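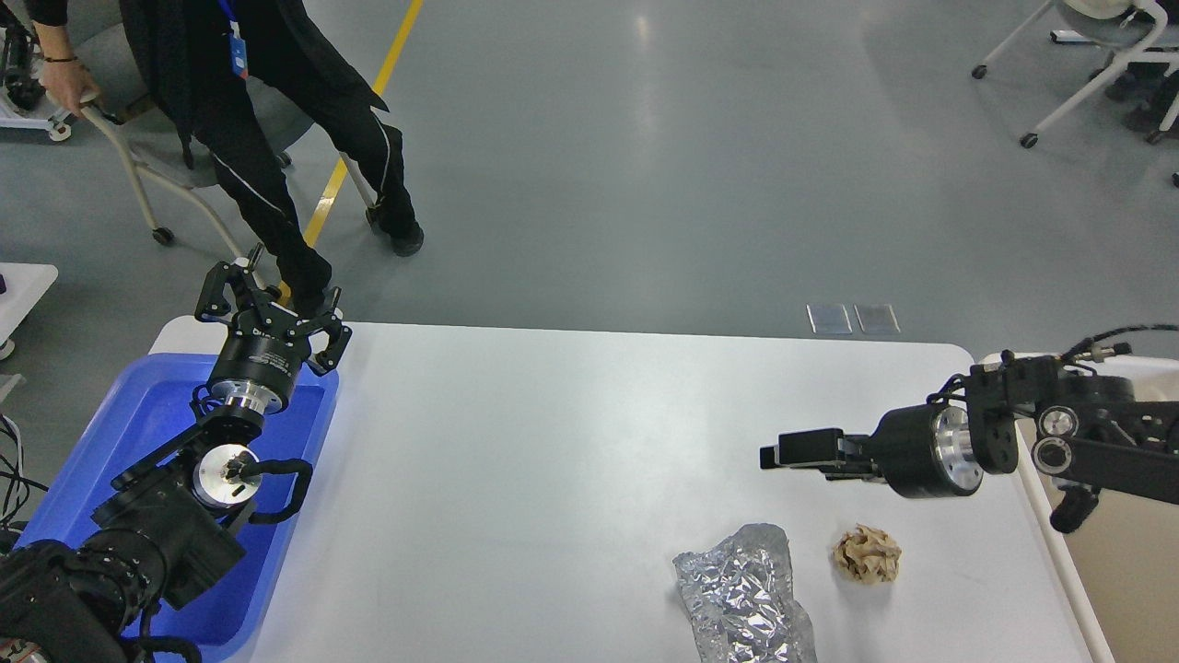

Foil and brown paper on the same table: which bin?

Workplace Waste board > Sorting and streams

jbaxter_ops
We run three streams in the building: mixed recycling, paper only, and landfill. The two items I pull out of the wrong bin most often are crumpled aluminum foil and balled-up brown paper. The current sign says "metal cans" and "clean paper" and leaves the rest to the reader. I need wording that covers both items and fits on a half-sheet. The hauler is Brerkside, and their sheet has no line for foil.
Jolene Baxter, Wulinthorpe site

tarebeam
Foil goes with metals if it is clean and balled. Loose flat foil behaves like paper on a screen deck and ends up in the fiber. The usual advice is to collect it until the ball is a couple of inches across. A long twisted strip is worse than a ball of the same weight.

b_simko
Agree on shape, disagree on "metals" as a blanket answer. Our plant at Jerkden pulls aluminum with an eddy current separator. A compact piece with some mass gets thrown over the splitter. A light, wrinkled piece often drops short and goes out with residue. Ask Brerkside what their minimum size is before you print anything.
Branislav

quillfeather
For the paper: the scrunch test is for telling foil from metallized film, so don't put it on the sign for brown paper. Plain brown paper is fine for the paper bin whether or not it is crumpled. Grease is the only thing I would screen for. If it held food, compost or landfill.

tarebeam
Crumpled paper is not always fine. A tight ball the size of a fist can roll with the containers on a disc screen instead of riding over with the fiber. Flatten it. Takes two seconds.

quillfeather
That applies to single stream. She has a paper-only bin. There are no containers in it to roll with.

tarebeam
Fair, if the paper bin is tipped separately. Is it?

jbaxter_ops
It is tipped separately. Separate compactor, separate ticket. Last quarter's paper ticket was 3,250 lb and the mixed was 2,121 lb, so paper is the stream I would least like to have downgraded.

ductwork_dan
Put the foil in landfill and move on. A sheet of foil weighs a few grams. You will spend more labor on the sign than you will ever recover in metal.

b_simko
The metal value is small, I agree. Contamination in the paper is the cost. If foil has no assigned bin, people put it with whatever they are holding in the other hand, and that is usually the paper. Give it a bin, even if the bin is landfill.

ductwork_dan
Then we agree on landfill.

b_simko
Only if Brerkside refuses it. Mixed recycling first.

ohm_and_a_half
We keep a small tin labeled FOIL next to the mixed bin. When it is full, someone presses the contents into one lump and drops it in mixed. Around 20 people on the floor, and it fills every few weeks. Wrappers with a paper backing still get in there.

quillfeather
Paper-backed wrap is landfill in both of my contracts. It fails as paper and it fails as metal. Worth its own line on the sign.

jbaxter_ops
Called Brerkside this afternoon. Foil accepted in mixed, clean, balled, two inches minimum. Brown paper accepted in the paper bin, flattening preferred but not required. Paper-backed foil is landfill. Draft:

MIXED: cans, clean foil (press into a ball, 2 in. or larger)
PAPER: clean paper, white or brown, flattened
LANDFILL: greasy paper, foil with paper backing

tarebeam
Good. I would drop "white or brown." It invites questions about every other color.

quillfeather
Keep it. Brown is the one people get wrong.

b_simko
Keep it. Also set the type larger than you think you need. Ours is readable from six feet and people still lean in.

jbaxter_ops
Keeping it. Printing 200, half-sheet, laminated. Will post the February ticket weights when I have them.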